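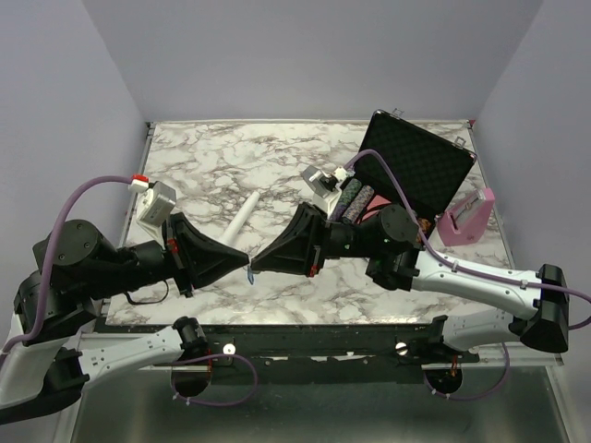 tallow_rd
Posted 09/03/2024
Went to the open day at the Flodus lab in Nendcombe and figured I'd write it up for anyone thinking of going to the next one. Entry was free but you had to sign up for a slot, mine was for 21 people. The part I went for was the two-arm station. It's two arms reaching in from the near side of a marble-look table, with an open poker chip case at the back, and each arm has its own camera bracket up by the wrist. The arms work so close together that the gripper tips almost touch. I build hobby arms at home and I would never dare run two of mine that near each other.

The guy giving the talk was Hervé Jacquet. He answered questions for most of the slot and didn't try to sell anything. Parking was bad. Go early.

Storora
Was any of it autonomous or was it all a person driving? The sign-up page didn't say.

tallow_rd
Both, according to Jacquet. New tasks get driven by a person first and then they try the learned version. He said they had 1,244 recorded runs so far across all the tasks. I didn't ask how many were good ones and I should have.

gantry_pete
I was in a later slot. I thought it was slow. My work has a palletizer from 2 suppliers back that moves more in a minute than those arms would in an hour. I don't see what a shop like ours gets from this.

tallow_rd
It's not meant to replace a palletizer. A palletizer gets the same box in the same place all day. What interested me was the small stuff. Key rings are hard for my arm at home, the ring is thin and the tag swings, and mine drops it nearly every time I try to pass it across. 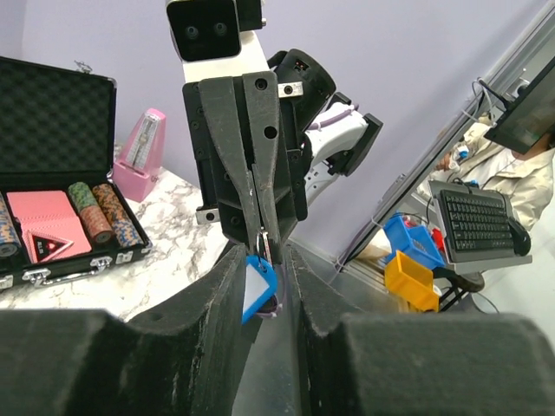 The other thing I wanted to know about was calibration. Jacquet said they check the wrist cameras every morning and again if anybody bumps an arm. Takes them 13 minutes. I do mine maybe once a month, so that may be part of my problem.

gantry_pete
OK, but a ring and a tag is still a toy problem. Show me a wiring harness.

mlopez_weld
Disagree with Pete. We hand pack small hardware kits and nothing on the market picks them well. If it can handle thin metal parts I'd look at it. I wouldn't buy it this year.

Storora
How were the cables managed? That's what kills my wrist joints.

tallow_rd
Purple cable, left in a big loose arc from the camera bracket back along the arm. No drag chain that I noticed on that part. I've been zip-tying mine tight and I'm going to try more slack.

gantry_pete
Loose loops will snag sooner or later. I'd sleeve them.

mlopez_weld
Depends on the reach. Ours ran loose for years on the Zamudio line with no trouble. When's the next open day?

tallow_rd
July, they said. Sign-up goes on the same page as before. I'll bring the question about good runs this time, and if Pete wants to send me a harness I'll ask about that too.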